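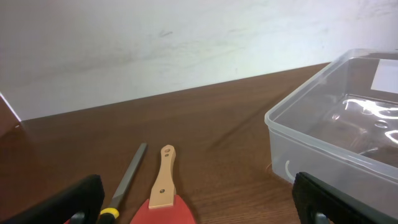

Figure 4.1 A file and a paddle on the bench, with the Tutley gripper opened wide.

Chapter 4: Trying Out a Gripper Kit

I bought my first gripper kit because I liked the box, so please learn from me! In this chapter we'll go over the Tutley, a two-finger kit sold by Whitlock, and I'll tell you what I'd check before paying for one. Mine cost $300 and took 9 screws to mount (I dropped two).

My favorite test tool is a plain old screwdriver, lying flat with the handle toward the fingers. 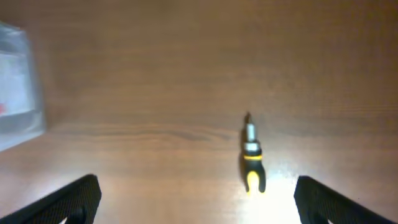
4.1 What Comes in the Kit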